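Pour les étiquettes écrites à la main

Quand j'ai emménagé dans mon appartement de la rue Shevchuk, j'avais 141 objets dans ma cuisine. Je le sais parce que le déménageur, la maison Velent, m'avait demandé une liste. Sur cette liste il y avait 4 boîtes à sucre. Je n'avais jamais pensé posséder plus d'une boîte à sucre.

Depuis ce temps je défends une idée que mes amis trouvent un peu ridicule : chaque panier, chaque tiroir doit porter son nom, écrit à la main, sur un papier ordinaire. Un mot suffit. « Fruits ». « Pain ». « Ficelle ».

On me répond que cela se voit, qu'une banane dans un panier en osier n'a pas besoin d'explication. Je suis d'accord pour la banane. Mais le papier parle surtout du panier, de ce qu'il a le droit de contenir demain matin, quand quelqu'un cherchera où poser les clefs ou le courrier.

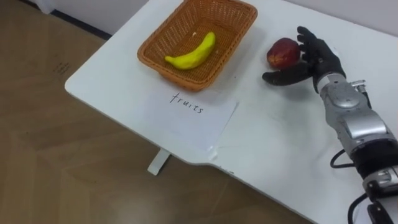 Dans les magasins on vend maintenant des étiquettes très belles. Chez Julton, j'ai vu en juillet un coffret de 80 pièces, avec des lettres dorées, et il faut choisir parmi des mots déjà imprimés. Je n'ai pas trouvé « ficelle ». On achète donc les mots d'une autre personne et ensuite on arrange sa maison pour leur obéir. Cela me semble le mauvais ordre.

L'écriture à la main a aussi le mérite d'être provisoire. Si les lettres descendent un peu, si le coin se plie, on prend une autre feuille et on recommence, peut-être avec un autre mot. Chez moi, le panier du pain est devenu celui des oignons en une minute.

Je reconnais un défaut. Les invités lisent tout, et certains se sentent surveillés. Une voisine m'a demandé si elle pouvait poser son citron à côté du panier ou si c'était interdit. J'ai dit que c'était permis, mais j'ai remarqué que je l'ai déplacé après son départ.

Pour les enfants, par contre, je n'ai aucun doute. Ils apprennent le mot en rangeant la chose, et ils corrigent les adultes avec beaucoup de plaisir.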